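Stirito Learning Materials
Call for participants: lettered foam cube trial, winter session
Posted Monday, October 8, 2018
Reference: 623

Stirito is looking for adults to take part in a paid trial of lettered foam cubes. The cubes are meant for early reading groups, where they are handled many times a day by children and staff. The trial covers legibility, grip and surface wear. It does not test reading ability, and no score is kept on individual participants.

Sessions are held in January at the Udeo building, second floor. Enter from the parking lot side and take the stairs or the elevator to the materials room.

What the work involves

Each participant attends two sessions of 80 minutes, on separate days. In the first session you sit at a table and sort cubes by letter, working from a mixed tray. You then place single cubes on a mat with a given letter facing up, and read out letters on cubes set at different angles by the session lead. In the second session the same tasks are repeated with cubes that have been through the wear cycle, followed by a short written form.

The cubes are soft foam with black capital letters. Letters with few strokes are of particular interest. L, I and T are easy to mix up when a cube is turned or when only part of a face is in view, and the current typeface was drawn before the cubes were made in this size. Participants will be asked to name the letter as soon as they are sure of it, and to say "unsure" if they are not.

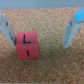

Two mat surfaces are under comparison, cork and felt. Cork gives a speckled background and a fair amount of friction, so a cube set down on it tends to stay where it is put. Felt is quieter and easier to roll up for storage, but it collects foam dust. You will work on both surfaces in each session. The order is assigned at check-in and can't be changed on request.

Print wear is recorded separately by staff after each session. Participants do not need to inspect the cubes or report marks, though there is a space on the form for comments.

Who can apply

You must be 18 or older and able to attend both sessions. You need to be able to read single printed capital letters at arm's length, with glasses or contact lenses if you normally use them. Left-handed applicants are encouraged to apply, as the previous round had too few to report on.

Experience in a preschool, kindergarten or library is useful but not required. Please state it on the application if you have it. A separate group will be made up of people who handle classroom materials at work.

You should not apply if you have a known allergy to latex or polyurethane foam, or if you have a skin condition on the hands that is made worse by repeated handling of dry materials. Anyone who took part in the Wi letter tile trial is not eligible for this round.

Payment

Participants receive $80 per completed session, paid by check at the end of the visit. There is no partial payment for a session left before the final task, except where the session lead ends it early. Parking is free. Travel is not reimbursed.

Conditions

Hands must be washed and dried before the start. Hand cream should not be used on the day, and rings with raised settings must be taken off. Food and drinks stay in the hallway. Phones are switched off and left in the locker provided.

Responses are stored under a participant number. Names and contact details are kept apart from the results and deleted when payment has cleared. The results will be used to choose the typeface, print depth and mat for the Hisia cube set. Participants will not receive individual results but may ask for the written summary.

How to apply

Pick up an application form at the Udeo front desk or request one by mail. Return it to the same desk in a sealed envelope marked with reference 623. Include the days of the week you are free, your dominant hand, and whether you wear glasses for reading. Incomplete forms will be set aside.

Places are assigned in the order in which complete forms arrive. Applicants who are not given a place will be put on the reserve list unless they ask to be left off. Session times are confirmed in writing, and changes must be requested at least two working days in advance.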